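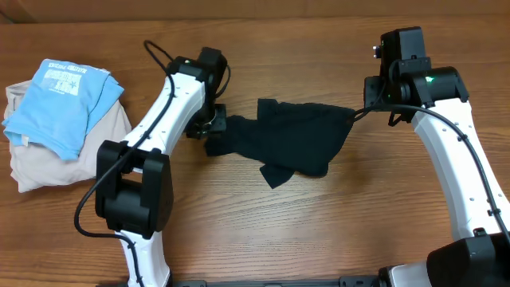 Folded so far: the light blue T-shirt, on top of something beige.

I moved to Stiltgate in December with one suitcase of 22 kilos, and for the first months I washed my clothes in the bath. I want to write down what I learned about washing in a small flat, for my sister who will come next year and for anybody else who reads this blog.

In my parents' house there was a line on the roof and everything was dry before lunch. In Stiltgate the windows face north and the air is like a wet towel. My first shirts took three days and then they smelled like an old cellar. I washed them again, and they smelled again. I believed it was the soap.

It was Indira Amin from the floor below who explained it to me on the stairs. She said the smell comes when cloth stays damp too long, so I must help the air to move. I bought a small fan, a Brikent, second-hand for 35 pounds, and I put it on the floor pointing to the rack. The first night I slept badly from the noise. In the morning the thin shirts were dry and the jeans almost.

After this I became a little bit obsessed, I admit. I leave a hand's width between the things on the rack. I hang trousers by the waist with the pockets pulled out. Socks go on the lowest bar, where it is the slowest, and they can wait. I keep the bathroom door closed and the kitchen window open two fingers, also when it rains.

In spring I finally stopped with the bath and went to the laundrette in Sastry Road. A wash at 300 pence felt expensive to me (they write it like this on the machine, not three pounds, I don't know why). But the spin is so strong that the clothes come out half dry already, and for my back it is a great difference. I go at seven in the morning, when there is always a free machine. The tumble dryer takes 50 pence for a few minutes and I use it only for towels.

My friend Satish Bangera does everything in the dryer, jumpers too, and his jumpers would now fit a schoolboy. He says he does not mind. I think he minds a little.

About powder I have only a small opinion. I tried the Reltance one in the green box and then the cheapest one from the market, and for my eyes the result was the same. What made a difference was to use less. I was putting a full cup each time, as my mother did, but her machine was twice as big and the water at home is very different. With half a cup the black things stopped having those white marks.

Folding I still do badly. My grandmother could fold a bedsheet alone, standing, without letting it touch the floor, and she tried many times to teach me. T-shirts I can manage, but a fitted sheet I roll like a carpet and push to the back of the cupboard — please do not tell her.

Next time I will write about ironing, if I find the courage to buy an iron. If you know one which is good and not heavy, please leave me a comment. Indira has offered to lend me hers until then, but it leaks, and I have only two white shirts.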